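Heltuvik holiday cottages - FAQ

Last updated 19/09/2022. Please read before you call, most of what people ask is on here.

How do I book?
Online form or phone. Form is quicker. We hold dates for 4 days, then they go back on the calendar.

When do I pay?
Deposit of 20 percent when you book. Rest on arrival, card or cash. No checks please.

What time is check-in?
From 3 pm. Check-out by 10 am. Early check-in sometimes possible, ask the day before - not a week before, we won't know yet.

How do I find you?
Take the 407 bus to the Vikex stop and walk, or drive. Sat nav gets the village right but not the cottages. Follow the wooden signs once you're past the church. Phone signal comes and goes so print the directions or save them.
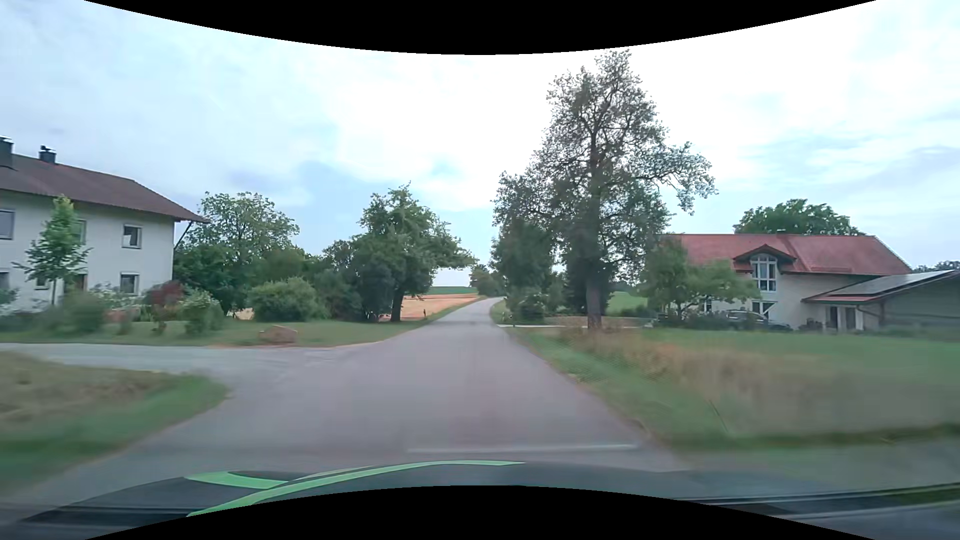
Parking is free, one space per cottage. Second car goes in the field by the gate. Not on the lawn, ever.

Which cottage is which?
Amano sleeps two, one bedroom, wood stove. Plallero sleeps six, three bedrooms, bigger kitchen, the one with the bathtub. Both have a fridge, oven, kettle, toaster. Dishwasher in Plallero only.

How old are the buildings?
Plallero has 1771 carved over the door. Amano was the barn, converted much later. Low door frames in both so mind your head.

Are sheets and towels included?
Sheets yes. Towels yes for stays of a week, otherwise small extra charge. Bring your own for swimming.

Is there wifi?
Yes in both. Fine for email and most video. Slower when it rains, no idea why. Password is on the card by the kettle.

Dogs?
One dog per cottage, tell us when you book. Not on the beds. Bags are in the porch.
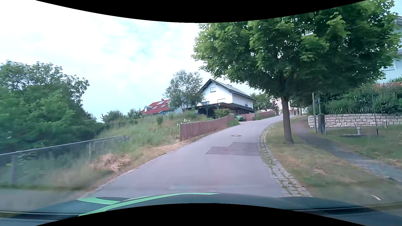

Cats, no. Sorry, allergies.

Where's the nearest shop?
In the village, closed Sundays. Bread, milk, the basics. For a proper supermarket you'll need the car.

Can we light the stove?
Yes. First basket of logs is free, after that pay in the honesty box. Please dont burn trash in it. Ashes go in the metal bucket, never the plastic bin.

Are you open all year?
Closed all of January for painting and repairs. Open the rest.

What if I have to cancel?
More than four weeks before - deposit back in full. Less than that, we keep the deposit unless we can relet the dates. We do try.

I left something behind
Email us with the cottage name and your dates. We keep things for a month. You pay the postage, chargers and single socks usualy not worth it.

Still stuck?
Phone is best between 9 and noon. Leave a mesage if we don't pick up, on changeover days we're cleaning.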